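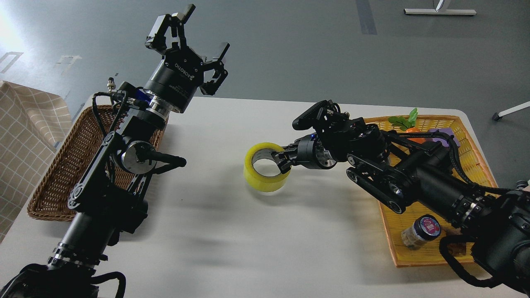 Sabbagh makes surface finishes for desks, benches and counters, and its plant opens to trade visitors one afternoon in December. I went with Dehua Ren, who buys furniture for two college libraries and wanted to know why the white desks he ordered had aged so differently from the gray ones. White accounts for most of the plant's output and most of its complaints. A white tabletop with black equipment over it, as in the photo, gives strong contrast and is easy on the eyes for close work, but the same contrast makes a dark scuff visible from across a room. The plant's answer to this is mostly a matter of gloss level and hardness, and the tour was arranged in that order.

Visitors check in at the side gate and are given safety glasses and shoe covers. Our guide was Fionnuala Conneely, the finishing manager. The tour started at 1:30 p.m. in the mixing room, where pigment paste is let down into a clear base. White coatings carry far more pigment than people expect, and a batch that is short on it will look fine over a primed panel and gray over a bare one. Each batch is drawn down on a card printed half black and half white. If the black half reads darker than the limit, the batch goes back for more paste.

The spray line runs 18 panels to a rack. Panels are sanded, wiped, blown off with ionized air and coated in two passes. The second pass goes on at right angles to the first. Conneely stopped the group at the flash-off tunnel, where panels stand for several minutes before the oven. Shortening that step traps solvent and leaves pinholes, which are hard to see on white under flat light. For that reason inspection is done beside the tunnel exit under a long, low lamp that rakes across the panel. I could find the pinholes on her reject sample only when she tilted it.

The gloss discussion was the most useful part. Sabbagh sells three levels, and the one it recommends for desks is called Plurlow, a low-gloss finish that had been measured that morning at a reading of 18. Low gloss cuts reflected glare from overhead fixtures. It also has a rougher surface at small scale, so it picks up metal marks from keys and laptop feet and holds them. Mr. Ren's gray desks are an older semigloss. His white ones are Plurlow. That covered most of his question before we reached the test lab.

In the lab a Grudus abrasion tester was running a panel through its rub cycle. The panel on it had reached 438 cycles and showed a faint shiny ring. Burnishing of this kind is a different defect from marking, and harder to fix, as no cleaner will bring the original texture back. The lab sheet lists the following for Plurlow: cure at 52 degrees Celsius, stack after 40 hours, full hardness at three weeks. Desks put into service before the three weeks are up mark more easily. Mr. Ren checked his delivery papers on his phone and found that his had been in use within days of coating.

Cleaning advice was short. Neutral soap, soft cloth, no melamine sponge. Conneely passed around a panel with one half cleaned by sponge over a single winter, and the cleaned half looked polished. For metal marks she suggested Brirko, a mild cream cleaner, used by hand with light pressure and rinsed. I have not tried it.

The tour ended at 3:45 p.m. Parking at the side gate is limited, and the front lot has a longer walk but an easier exit. Sample chips are available at the desk in all three gloss levels. Ask for the larger size; the small ones are cut from thin stock and flex enough to change how the light falls on them.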